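Section 4: Your First Sorting Run

By now your Abdella arm is bolted to its base, the wrist camera is talking to the Pistska board, and the gripper opens and closes when you tell it to. Well done – that was the fiddly half! This section takes you through teaching the arm to sort drink containers, one at a time, on an ordinary table. It's the part most builders in our workshop look forward to, and it makes a great Thursday night project.

You will need:
- the finished arm and gripper from Sections 1 to 3
- felt finger pads, already glued and dry
- fabric storage bins with sides that stand up on their own
- a mix of clean, empty cans and bottles
- the stop button, plugged in and within your reach

4.1 Before you power up

1. Clear the table of tools, mugs and anything else you'd be sad to see knocked over.

2. Rinse your containers and let them drain overnight. Sticky pads lose their grip and then refuse to let go, both in the same session.

3. Check that the cable has slack at every joint. Move the arm by hand through its full reach with the power off. If anything pulls tight, loosen the tie and feed more through.

4. Press each felt pad with your thumb. If a corner lifts, re-glue it and come back tomorrow.

CAUTION: Agree on who holds the stop button before you start. A helper can stand at the table to place containers, but hands stay off the tabletop while the arm is moving.

4.2 Setting the bins

5. Put the bins in a row on one side of the table and leave the other side for the containers. Keep them close together so the arm doesn't have to swing far between drops.

6. Push the bin walls out from the inside. Soft fabric slouches, and a slouched wall can catch a finger on the way down. A strip of stiff cardboard along the inside fixes a really floppy one.

7. Open Bin Setup on the Pistska board. Jog the open gripper over the centre of the first bin and press Save. Repeat for the others.

8. Lower the gripper over each bin until the fingertips are level with the rim, then raise it 118 mm and save that as the drop height. This leaves room for a big bottle hanging at an angle.

Note: If you bump a bin later, you only have to redo that one. The others keep their settings.

4.3 Laying out the containers

9. Spread the containers out with a hand's width between them. Mix them up: crushed and whole, metal and plastic, and glass once you feel confident.

10. Turn each one a different way. An arm that has only met cans lying neatly in line will be baffled by the first one that isn't.

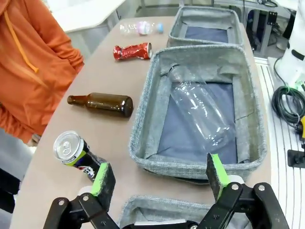

11. Check the live view before every run. You want the whole pickup area clear of glare, so close the blinds or shift your lamp if the tabletop shines back at you.

12. Press Learn, then guide the arm to a container using the hand controller. Start with the fingers wide open, come down slowly and close them across the narrow part of the body.

13. Lift straight up, travel to the bin, lower to the drop height and open. Press Keep if you're happy with it, or Toss if it was messy. Toss plenty! Clean examples teach the arm far more than a big pile of sloppy ones.

CAUTION: Set the grip force to 2 for glass and never higher. Wear eye protection whenever glass is on the table, and sweep the floor if one breaks before anyone steps closer.

4.4 Letting it try on its own

14. When you have a good stack of kept examples, press Build. Our Fuvex controller works through the job while we have supper. Yours may take longer if you're running an older board.

15. Put out two containers only, press Run, and watch. The first solo pickup is a wonderful moment, so have your whole crew around for it (behind the line, please).

16. Add more containers as the arm proves itself.

4.5 If something goes wrong

The arm stops above a clear bottle and waits. Clear plastic is the hardest thing for the camera to judge. Record more examples with clear bottles, with and without labels, in different parts of the table.

A can rolls away as the fingers close. Your approach is off-centre. Redo Step 12 a little slower, or dent the can slightly so it sits still.

Error 2751 shows on the board. A joint has reached its limit. Press stop, switch off, move the arm back to its rest position by hand and start again from Step 3.

One finger closes later than the other. Tighten the linkage screws evenly, a quarter turn each. We use the small Ultex driver from the parts kit for this.

Once the arm can clear the table without help, go on to Section 5, where you'll set up the sorting rules for each bin.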